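February, Tostville workshop
Posted by the textiles bench

This site uses cookies to remember your reading settings. Accept / Manage

Cloth sorting, second afternoon. Good progress today and I'm really happy with how the pile is coming along! The Pratthorpe bag is finished and the Zerik one is open. Running total is 165 pieces logged out of 817, which sounds small until you remember we had 72 at lunch.

The thin cottons are a joy. They crumple into a new shape every time you drop them and they hold it, so you get a proper heap with folds and pockets in it. The heavier stuff just slumps. I've stopped ironing anything – creases are half the fun, and the log sheet has a column for them now anyway.

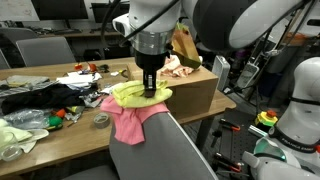 Color names are still a mess. I wrote "peach" for three pieces that the morning sheet calls "salmon", and we have two kinds of olive depending on who held the pen. Proposal: go by the Hà swatch card and nothing else. It has a decent run of yellows and pinks, and the pale greens are lovely, much better than the old card.

Chair backs turn out to be a great place for draping! The cloth hangs evenly on both sides and you can get at the top edge without bending over. Boxes are fine for anything folded. The big table needs a clear-out before we lay any more on it, papers first, then the bags.

To do:
– tape labels on the finished bags
– weigh the Zerik bag (anything over 600 g gets split)
– find the other log sheet
– stripes: own category or not? I say yes

Started on the towels at 4:40, got through the small ones. Big ones tomorrow.

Subscribe to the workshop newsletter | Unsubscribe at any time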